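关于我们

Drastico 是一家做机器人软件的公司,主要产品是面向柔性物体操作的感知、规划与控制软件栈。公司不生产机械臂,也不生产夹爪,交付物是代码、模型权重、标定工具和接口文档。客户以整机厂商、家用服务机器人团队和高校实验室为主。

业务范围

柔性物体指布料、线缆、软包装一类在受力后形状会持续变化的物体。刚体抓取的常规做法是估计一个六自由度位姿,再从抓取库里取一个候选。布料没有固定位姿,同一块布摊开、对折、揉成一团,对下游规划器来说是三个不同的问题。Drastico 的工作集中在这一段:从手部视角的图像序列中恢复布料的局部几何,给出可夹持的边缘和角点,并在夹持过程中持续修正。

目前对外提供两个软件包。Groltorby 负责感知与状态估计,Partington 负责任务规划和夹持控制。两者可以分开部署,消息格式公开。内部工具链 Pridel 用于数据回放、标注和回归测试,不单独销售,但随企业授权一并提供只读版本。

数据与场景

训练和评测数据以居家环境为主,床面、沙发、餐桌、晾晒区各占一定比例。实验台上的纯色背景在早期版本中使用较多,后来比例逐步下调。花色床单、反光屏幕、窗户倒影、深浅不一的木质家具,这些因素对边缘检测和曝光控制的影响远大于布料本身的材质差异。
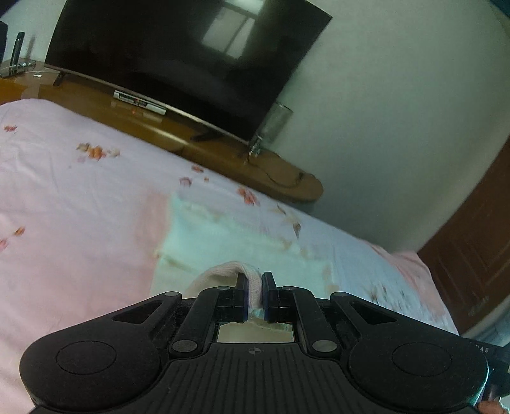
床面布料操作:指垫间夹持针织布条,下方为浅薄荷绿色布料,背景含电视屏幕与窗户反光。

数据由手持夹爪采集,相机与夹爪刚性连接。手持方式的优点是部署快,换一个房间只需要重新做一次手眼标定检查;缺点是轨迹抖动明显,快速移动时远端纹理会出现运动模糊。对此我们不做图像去模糊处理。模糊帧保留在数据集中,并附带一个由惯性数据和图像梯度共同计算的清晰度分数,训练时按分数加权。删除模糊帧会使模型在夹爪加减速阶段失去监督信号,而滑脱恰好多发于这一阶段。

感知:Groltorby

Groltorby 的输入是单目彩色图像、夹爪开合量和惯性测量数据,不依赖深度相机。近距离夹持时,指尖附近的深度读数受遮挡和最小量程限制,空洞较多,补全后的误差不易控制。现行版本采用以下流程:

1. 夹爪本体分割。夹爪在画面中占比较大,先由开合量推算连杆位置,生成遮罩,避免把本体边缘误认为布料边缘。
2. 布料边缘与褶皱分离。二者在二维图像上外观接近,模型利用连续多帧的视差变化进行区分。
3. 指间接触状态估计。输出三类状态:未接触、单层夹持、多层夹持,并附带置信度。
4. 局部曲面拟合。仅对指尖周围的区域拟合,不尝试恢复整块布料的完整网格。

第四步的取舍经常被客户问到。完整网格在仿真中效果较好,迁移到真实布料后,被遮挡部分的估计基本由先验决定,规划器若据此做长程决策,错误会累积。局部曲面的信息量小,但每一帧都可以由观测校验。

印花背景是误检的主要来源。花瓣和叶片的轮廓与小块布料的折角在局部尺度上相似,早期版本在这类床单上会给出不存在的角点。目前的处理是在候选角点处检查夹爪移动前后的相对位移:附着在床面上的图案与床面保持一致运动,布料角点则会随提拉而偏离。这一检查需要夹爪先有一次小幅动作,因此 Groltorby 的首个角点输出会晚于首帧图像。对启动延迟敏感的集成方可以关闭该检查,接口中对应参数为 verify_by_motion,默认值为 true。

规划与控制:Partington

Partington 接收 Groltorby 的局部状态,维护一个由动作原语组成的任务图。现有原语包括夹边、提拉、平移、铺展、对折和释放。每个原语带有前置条件、终止条件和失败出口,均以声明式配置文件描述,集成方可以自行增加。规划器每次只提交当前原语和下一个原语,其余部分在状态更新后重新求解。
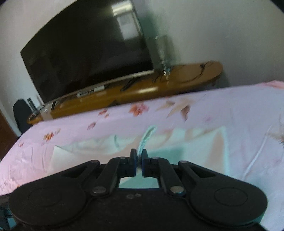
夹持控制采用开合位置与电机电流的混合回路。薄织物在指垫间的厚度很小,仅凭位置反馈无法判断是否夹住,电流反馈又受传动摩擦影响。控制器因此在闭合末段降低速度,记录电流上升曲线的斜率,再与接触状态估计的结果合并判断。两路信号不一致时,控制器不会加大夹持力,而是松开一小段行程后重新闭合。重试次数由集成方设定,默认 2 次,超过后进入失败出口,由任务图决定后续动作。

夹持力上限按织物类别配置。针织物拉伸率高,提拉时的形变会改变边缘位置,需要较低的提拉加速度;机织物可以放宽。类别由集成方在任务开始时指定,自动分类功能在测试分支中,尚未进入正式版本。

Partington 本身不做机械臂的关节空间规划。末端轨迹以带时间戳的位姿序列输出,碰撞检测和逆运动学由客户现有的控制器完成。已适配的中间件列表见文档站“集成”一节。

工具链:Pridel

Pridel 最初是内部脚本的集合,用来对齐图像、惯性数据和夹爪编码器的时间戳。后来加入了回放界面、标注器和测试调度器,现在是公司内部使用频率最高的软件。任何一次模型或控制参数的修改,都须先在 Pridel 中通过回归集,才能合并到主分支。

回归集目前由 2000 段左右的操作片段组成,其中 86 段标记为困难片段,主要包括强反光、同色布料叠放、夹爪快速翻转和布料边缘长时间位于画面之外几种情况。困难片段单独计分,不计入总体平均值。发布说明中同时给出两组结果,困难片段得分下降的版本不予发布,总体平均值上升也不例外。

回放时,图像以原始畸变形式存储和显示。去畸变在模型输入端进行,参数随片段保存。相机更换镜头或重新安装后,旧片段仍按旧参数处理,不做批量转换。

工程规范

代码以 C++ 和 Python 为主。控制回路部分不允许动态内存分配,感知部分允许,但须通过长时间运行的内存测试。接口变更遵循语义化版本号,废弃的字段至少保留一个次版本。所有发布包附带完整的依赖清单和可复现的构建脚本。

缺陷报告由开发人员直接处理,不设中间客服层。提交报告时请附上 Pridel 导出的片段文件和软件版本号。仅有文字描述的报告也会受理,但排查时间较长。

数据使用

居家场景的采集须取得住户书面同意。原始数据存放在公司自有服务器上,标注在内网完成。可辨识的人脸、证件、信件和屏幕内容在入库前遮挡。客户提供的数据只用于该客户的项目,未经书面授权不进入公共训练集。

合作与授权

研究授权面向高校和非营利研究机构,包含 Groltorby 和 Partington 的二进制版本及接口文档,不含模型训练代码。企业授权包含源代码访问、Pridel 只读版本和技术支持。评估授权限期使用,功能与企业版一致,但日志中会写入评估标识。

申请授权时请说明夹爪型号、相机安装位置、控制器的通信周期和目标织物类别。相机不在手部的方案目前不在支持范围内,固定视角与手部视角的联合估计处于预研阶段。

招聘

长期开放的岗位方向为状态估计、实时控制和测试工具开发。申请材料请附一份本人编写的代码或技术文档,篇幅不限。面试包含一次现场调试,题目取自 Pridel 中已归档的真实缺陷。

文档站每年五月和十一月更新大版本,其余时间只做勘误。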